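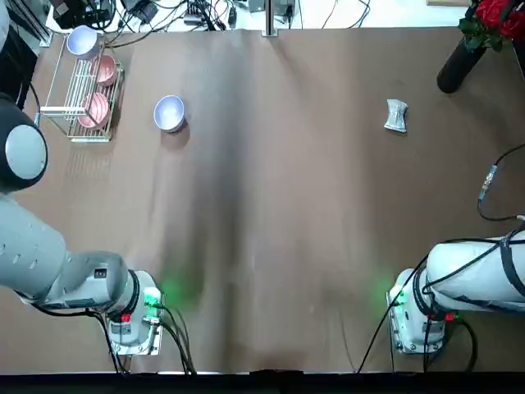 Photo: Mirela Guimarães

April, a little after six in the morning

Slept badly again. The radiator in the back bedroom knocked until two and then quit, and after that I lay there doing sums. The roofer wants 1,275 for the flashing and the two valleys. I have 2,000 set aside for the house this year, and the gutters are still to come.

Walked up to Garance for bread before the rain. The river was high under the footbridge and had pulled a good piece of the bank away on the Stunville side. The willow is leaning more than it was last month. I should call the town, but I called in the winter and got a form in the mail.

Saranya phoned at lunch. Her mother turns 70 next month and they want everyone at Pivholm for the weekend. I said yes. I will need to ask Ismael if he can feed the cat, and I still owe him for the last time. She asked whether I was bringing the plum cake. I haven't made it in years and the recipe is in a box somewhere, probably under the winter coats.

Spent the afternoon on the beans. Put 10 pots on the kitchen sill and the rest in the cold frame, which has a cracked pane I keep meaning to tape. The soil from last year had gone hard and I broke it up with the old bread knife. Rosimeire says I start them too early. She waits until May and hers always come in ahead of mine, so she may have a point.

Rain from four onward. Read forty pages of the Bennani letters and lost my place twice. Soup for supper, the end of the leeks.

Left a bucket under the stain in the hall. Roofer comes back in the morning if it's dry. Need to find the checkbook before then, and move the car.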